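Datasets > Ustano > Open Day Clips > README

# Ustano open day: server bench clips

Hi! I'm Brenda Carrasco, and these are the clips I brought back from the Ustano open day in April.
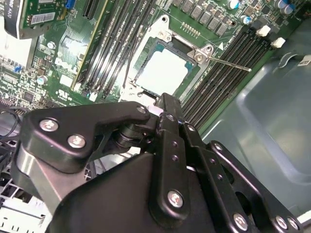
Wrist camera view, fingertip by the CPU socket, lever to the right.

## What's in it

34 clips from the server bench, all shot from the wrist camera while visitors stood behind the rope and asked questions (mine are the ones about screws, sorry). Vicente Daza ran the demo and let me copy everything before they packed up. The task was work around the socket on a server board still sitting in its chassis, so you get memory slots, cables and a lot of gripper in your view!

## Folders

- `clips/` has the videos
- `notes/` has what I scribbled down, one text file per clip
- `skip/` has 3 clips where Vicente stopped to talk and the arm just sat there

## Things to know

I wrote the labels myself on the train home, and Vicente went over 7 of them. If one looks wrong it probably is, so please open an issue. There's no sound. I also don't have force readings, and I keep getting asked!

Clip names start with the session number, 1 to 4. Session 2 was the school group, and Vicente slowed the arm way down for them, so don't mix those in if you care about timing.

Use it for whatever you like, just mention the Ustano bench.

Related items
- Famska cable routing notes
- Gallardo gripper drawings
- Idska open day clips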